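Sharing a kitchen with housemates – who pays for gas?

gratix_tom
Posted 16/05/2024
Four of us in a share house in Ballarat. The gas bill came in at over $300 and one housemate wants it split by who cooks most. I cook dinner most nights, but I cook for everyone. Is an even split fair?

Asante
Even split. Once you start measuring you'll be arguing over every cup of tea. Most of that bill will be hot water and heating anyway.

PBonsu
I disagree. We tried even for a year and the bloke who ate at work paid the same as the couple who had the oven going every weekend. He moved out over it. Put the supply charge in evenly and talk about the rest.

josell77
How would you work out the rest though? The meter doesn't know who put the roast on.

PBonsu
You don't need it exact. We agreed he'd pay $3 a week less and that was the end of it – took one conversation.

Asante
Fair enough, but if gratix_tom is feeding the whole house he should be paying less, if anything. Does he get groceries money?

gratix_tom
Everyone puts in for groceries, nothing for my time. I don't mind the cooking. It's the one who never washes up who raised the gas.

josell77
Then swap it. You cook, they wash up, bill goes four ways. Write it on the fridge before the next one arrives in winter.

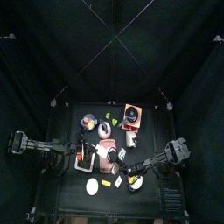
Related thread: Splitting the power bill when one person works from home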